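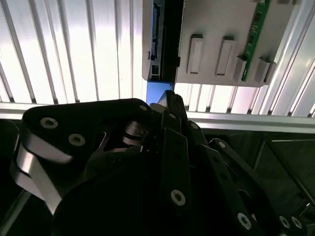
Living with Less Energy, Session 4: Finding the Drafts

Welcome back, everyone, and thank you for the lovely pile of heating bills you brought in last time. I've read through all of them (yes, even the ones folded into tiny squares) and I'll hand them back at the break.

Last session we talked about insulation, the thick fluffy stuff in the attic and the walls. Tonight is about air, and I have to admit it's my favorite part of the course, as you can do so much of it with your own two hands and a tube of caulk.

Why air matters

Warm air rises, slips out through gaps near the top of the house, and pulls cold air in at the bottom. We call this the stack effect. It works hardest in January, when the difference between indoors and outdoors is greatest. So if your ankles are cold, go and look at the attic hatch before you blame the floor!

Where to look first

Attic hatches and pull-down stairs
Pipe and cable holes under sinks
The sill, where the wooden frame sits on the foundation
Window trim, outlets on outside walls, and the old mail slot

Lilian Rweyemamu's row house in Mottram is our case study again. She and Themba Mathebula spent nearly 12 hours over a couple of weekends sealing the sill and the hatch, and their materials came to 90 dollars. Her notes are in your packet, including the page where she foamed a cabinet door shut.

The incense test

Pick a windy day. Close all the windows and outside doors, turn off the furnace, and switch on the bathroom and kitchen fans. Hold a lit incense stick near each spot on the list, well away from curtains, and watch the smoke. Mark any place where it bends or wobbles with painter's tape.

Please don't do this if you have a gas water heater or a fireplace going. Fans can draw fumes back into the room, so talk to me first and we'll work out another way.

For next time

Test at least 10 spots and sketch them on your floor plan. Read Naledi Cele's chapter on ventilation, pages 12 to 20. Bring a flashlight.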